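Helmut Wunderlich
@hwunderlich_fm · 2025-10-03

1/ Thread on bin liners and carpet in small offices. I look after floors and waste for the Seltcombe building: 128 desks, one floor, gray carpet throughout. Some of this will be obvious to anyone who does the job.

2/ The bin first. Under-desk bins are small and round. Liners are sold flat, and the packet usually gives flat width and length. The number you need is the circumference of the rim, divided by two. That is the minimum flat width. Add an inch or so for getting it over the rim.

3/ Length: height of the bin, plus half the base diameter, plus four inches of fold-over. If the liner is shorter than that it slides down the first time someone drops in a full coffee cup, and then the cup is in the bin and the liner is under it.

4/ We used Katiyar liners until April. Correct width, two inches short. I logged 7 bins with slipped liners in one evening round and changed the order the next morning.

5/ Now the carpet. Striped low pile is forgiving with crumbs and unforgiving with liquid. A drip on a light stripe shows from standing height. A drip on a darker one goes unnoticed until it has dried and collected dirt.
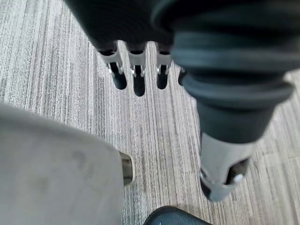 Gray striped carpet, Seltcombe.

6/ Vacuum along the stripe first, then across it. One direction only leaves grit on the far side of each tuft. Two slow passes beat four quick ones. Set the head height so the machine still moves without pushing hard.

7/ Blot drips, don't rub. White cloth, cold water, work inward from the outside edge. If it is coffee with milk, use a little of the neutral cleaner (we have Skevora on the cart) and then plain water again. Leftover cleaner is sticky and the spot comes back darker within a month.

8/ Changing a liner over carpet. Most drips I treat are within a foot of a bin, and they come from the change, when a full bag gets lifted straight out and swung across to the cart. Bring the cart to the bin. Or bring the sack to the bin if the cart won't fit between desks.

9/ Sequence I give new staff:
– loosen the fold-over all the way round
– gather the top and twist it once
– let the air out before tying
– tilt the bin, slide the bag out sideways
– look at the bottom of the bin before the new liner goes in

10/ The tilt matters more than it sounds. A straight lift on a snug bag makes suction, the bin comes up with it, then drops. A loosely fitted bag doesn't do this but has other problems, see 3.

11/ Thin plastic is fine for desk waste. Paper, wrappers, a banana skin. I would not pay for heavy gauge under a desk. Kitchen bins are different and I'm leaving them out of this thread.

12/ Color. We have blue for general and clear for recycling. Any two colors work if they stay the same all year. Vemitz once sent a mixed carton and it took weeks to get the sorting straight again. 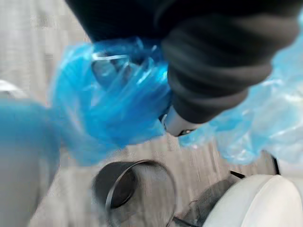 Does the bin need washing every time the liner is changed?
Only when something has leaked into it. Otherwise wipe the inside with a damp cloth once a week, and let it dry before the new liner goes in.

13/ Fitting the new one. Shake it open away from the desk, push a fist down to the base, then fold the top over the rim. If there is a lot of slack, take it up in one small knot at the side, outside the rim. Don't tuck the slack inside, it catches waste.

14/ Spare liners in the bottom of the bin: I tried it. Saves walking. But one leak and the spares are all dirty, so now they live on the cart.

15/ Usage, for anyone budgeting. We went through 1,844 liners in the first half of the year and 3,251 over the same months the year before. The difference is that we stopped changing bins holding one tissue. Food waste or anything damp – change it. Dry paper under a third full – empty it into the sack and leave the liner where it is.

16/ Two complaints since then, both about orange peel. Fair enough. Peel counts as food waste and the sheet on the cart door now says that.

17/ Bin position. Keep it off the chair track. Castors push it along the carpet a little every day and the base wears a ring into the pile. Back corner of the desk, on the side away from the drawers.

18/ Next thread is entrance mats, when I have the measurements.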